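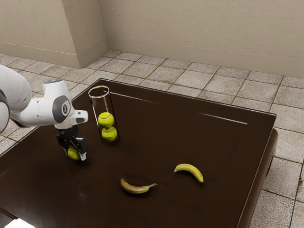

The tennis ball task in Veloso, the simulator used at Vukbridge. Two balls are already in the tube.

On the second floor of an old printing works in Vukbridge, a person sits with a controller in each hand and tries to put a tennis ball into a glass tube. The table, the ball and the tube exist only inside a computer. The hands are real, and after a long morning they become tired.

This is the daily work of Clutier, a small company that collects examples for robots that learn by imitation. A person drives the arm through a job from beginning to end, and the software writes down each movement together with what the cameras in the simulated room see. One such recording is called an episode. By October the company had 3466 of them for the tube task, and the learning system, named Onis, was trained on nearly all.

I went there expecting to see something fast. The operators work in shifts of four hours, and the room is so quiet that I could hear the heating. A good episode takes 46 seconds. A bad one takes longer, and many of them are kept also, if the operator made a mistake and then repaired it. I was told that Onis needs to see repairs. A system which has watched only perfect runs does not know what to do when the ball slips.

The task looks easy until you try it. The tube is not much wider than the ball, so the arm has to come down nearly straight. If it arrives from the side, a finger can touch the rim and the tube falls. On my own first attempt I knocked it over before I had picked up anything. The operator next to me was kind enough to look at her own screen. 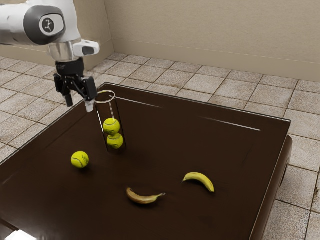
Gripper open beside the rim of the tube, with one ball still on the table.

Between episodes the software moves the objects a little, and sometimes it changes what else is on the table. Bananas are a favorite. They have no part in the task, and the operators must leave them where they lie. The idea is that Onis should learn which things matter, and it can only learn this if there are also things that do not matter. In an early version the table held just the balls and the tube, and the trained arm became confused by any yellow object that was put near them.

New operators practice for 18 days before their episodes are counted. They learn to move at an even speed and not to stop in the air to think, which is harder than it sounds. Pauses are copied too. For some weeks Onis had the habit of waiting above the table for no reason, and the team found the same wait in the recordings of one shift.

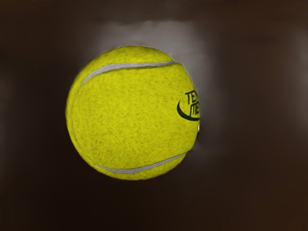
Looking through the recordings is a separate job, and for me it was the most interesting one. The reviewers sit in a smaller room with the curtains closed and go through the camera views of each episode, one after another. They want views with enough detail that the learning system can tell how a ball is turned. On a close view of a ball the white seams are good for this, and so is the dark printed logo near its right side, even with the letters incomplete. A plain yellow ball would look the same from every direction. When a view shows too little, the reviewer marks it, and the episode goes back to a list that somebody checks in the evening.

I asked if all this could not be done by a program that makes the movements itself. Partly it could, and Clutier has tried it. The movements came out clean and very similar to each other, and Onis learned them quickly but did poorly when the tube stood in a new place. People are less regular. One operator always takes the nearest ball first, another begins with the far one, and both ways are now in the collection.

The next task will be to take the balls out again. The tube is too narrow for the gripper to follow them down, so the arm will have to lift the whole tube and tip it, and the operators have already started to argue about which end to hold.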